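共享工坊自制机械臂课程讲义（三）：工作台面与推块练习
Ostel 工坊，2018年4月30日

本次课用到蓝色孔板台面、浅色木板和3D打印的小块。机械臂末端装黑色圆杆，杆头为圆角。 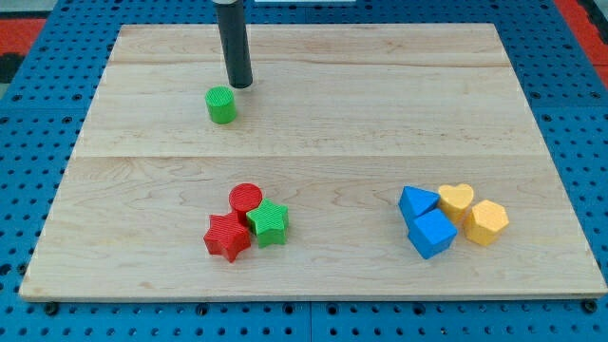 一、台面安装

1. 孔板由几块拼成，先检查接缝处是否齐平，高出的一侧重新垫片。
2. 木板放在孔板上，用黑色圆头紧固件固定近端两角。用手推木板侧边，不应有位移。
3. 木板是拼板，中间有一道横缝。小块经过横缝时如有卡顿，用砂纸顺木纹打磨，再擦净粉末。

二、小块打印

形状有圆柱、五角星、心形、三角、五边形和六边形等，颜色用红、绿、蓝、黄。层高由各组自定，同一组内保持一致。顶面的打印纹路不必磨掉，底面要磨平。Bratard 的耗材收缩略大，各组自行试打一块再批量打印。

三、圆杆高度

圆杆下端与木板之间留3毫米。调整时先断开电机使能，把塞尺放在杆头下方，锁紧后再抽出。四个角和中心各测一次，读数差别大的，回到第一节重新检查垫片。

四、推块练习

1. 运行 Skerance 控制程序，速度上限设为30毫米每秒。
2. 把绿色圆柱推过横缝，到近侧停下。圆柱受力点偏一点就会转向，路径要分段走。
3. 把星形块推到同色块旁边。星形的凹角可以卡住圆杆，便于控制方向。
4. 按颜色分组，红、绿在左，蓝、黄在右。每组做7次，记录失败时圆杆的位置。

五、上次课的遗留问题

Osman 驱动板连续运行超过83分钟后有丢步，散热片已订，7月前到货。到货之前每做完一轮关一次电源，重新回零后再继续。

记录表交到工具柜旁的文件夹，写清组号和杆高。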